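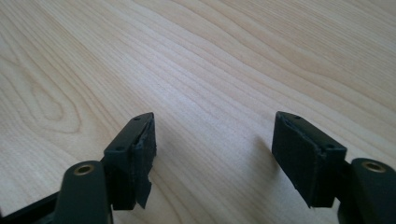 Shares and investing: IPO allocation cut back, where is the rest of my money?

Search this site Go

Chenxi Liao
I applied for 800 shares in the Plestano flotation through Flilau and was given 324. The full amount left my account in May. The price dropped on the first morning and the refund still isn't showing. Can I cancel the lot? 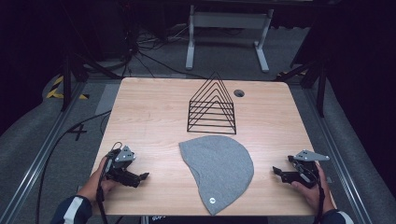

Nipon Saengthong
No. Once shares are allotted they're yours — you can only sell them. The offer was oversubscribed, so everyone was scaled back. Look under "pending cash" for the refund.
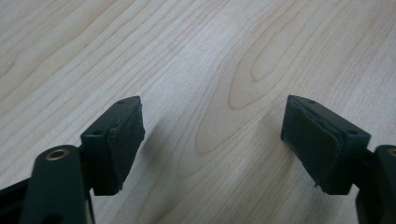

Mine sat there for 13 days before I could withdraw it. Check the dealing fee before you sell, too.

Getsemaní Bañuelos
same here, got 29. never again 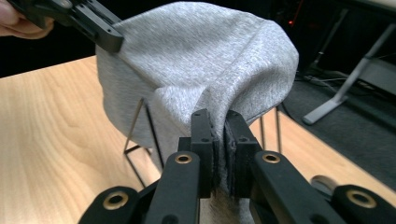

Okthorpe Investors' Club — Help Pages

Chrysanthi Politis
The refund date should be in the prospectus, near the timetable. If it has passed, complain to Flilau in writing and keep a copy of your application.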